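About Us | Clustham Sorting & Packing

Household packing, bin sorting and tub hire. Family run, small, mostly busy.
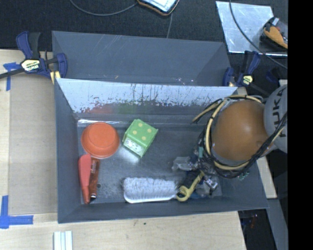 What do you do with the odd bits that don't belong to any room?

They go in a mixed tub with its own number, and that number gets its own line on your list, so you can find the dish brush before you need the dish brush.

Who we are

Clustham started in a carport with one trailer and a pile of borrowed tubs. We'd moved house ourselves, twice in a year, and the furniture was fine both times. Couches are easy. It was the bottom drawer that did us in. Batteries, bowls, the kids' blocks, half a packet of something, a scrubbing brush. All of it tipped in a garbage bag on the last night and not seen again until winter.

So that's the job we do now. The small stuff. Sorting, packing, labelling, unpacking at the other end if you want it.

We're not removalists. We don't own a truck and we won't carry your fridge. We come in before the truck does, and we're happy to work in with whoever you've booked.

What we do

Kitchen and laundry packs. Our bread and butter. Cupboards, pantry, under the sink, that shelf over the washing machine.

Playrooms and toy sorts. Blocks with blocks where we can manage it. Bring the kids into it or send them to Nan's, both work.

Deceased estates and downsizing. Slower, more cups of tea. No rush from us and nothing leaves the house without your say so.

Mixed bin sorts. You drop off, we sort on the bench, you pick up. Good if you've already moved and the tubs are still sitting in the garage (you know who you are).

Tub hire. Grey tubs, sloped sides. Scuffed but sound. We own 163 of them and in August they are nearly all out so ring early.

How we sort

Tip nothing. First rule, been on the wall since the carport. Things get lifted out one at a time and put somewhere on purpose.

Bowls can travel upside down if there's nothing else to nest them with. Plastic ones go near the bottom, china gets paper and a tub to itself.

Brushes go in dry. If yours is still wet from the sink we'll hang it over the tap and pack it last. Keep the bristles off anything you eat.

Food with a wrapper stays with food where there's room. If a stray snack bar does end up in a mixed tub we write it on the lid in capitals. Ants are faster than you think, particularly up this way.

Toys: small ones in a zip bag first, big ones loose.

Tools with a handle along the side of the tub, not standing up. Sharp ones wrapped and marked.

Anything we can't name goes in the tub marked ASK. There is always an ASK tub. Please look through it while we're still there, it saves everybody a phone call.

Labels

Number on two sides and the lid. Room name on the lid only. We used to colour code as well but the tape kept running out of one colour and people got confused, so numbers it is. You get the list on paper plus by email. Biggest single house so far came to 112 tubs, and the list ran to more pages than the contract of sale.

Where we are

The shed is at the back of the Sallier Road estate, unit 39. Drive past the tile place, keep left, roller door. Parking out front is tight in the mornings when the bakery vans are in. Benches are pale timber, tubs live along the back wall, kettle is near the door.

Second pick up point is the Nesodetti storage yard, by arrangment only. Don't just turn up, there's a gate code and we have to be there.

What it costs

Hourly for house packs, two hour minimum. Flat rate per tub for bench sorts. Tub hire is by the fortnight, and we don't chase you for a day or two over. Most family kitchens take us around 101 minutes, we timed a run of them last year when somebody asked and we didn't have an answer. Yours may be longer. Spice racks blow it out every time.

Quotes are free. Photos of the inside of the cupboards help more than a list of rooms. Don't tidy first!

What we can't take

Gas bottles, paint, pool chemicals, open bottles of anything. Pets. Firearms. Fresh food unless you're moving the same day and it's in your own esky.

Getting in touch

Use the form on the Contact page or ring the shed. If it rings out we're on a job with our hands full, leave a message and your suburb. We call back after 4 most arvos.

Bookings for school holidays fill up first, then end of month settlements. If your dates might change just say so when you book and we'll pencil it.

Page updated 24 June 2024. Prices page is a bit behind, will get to it.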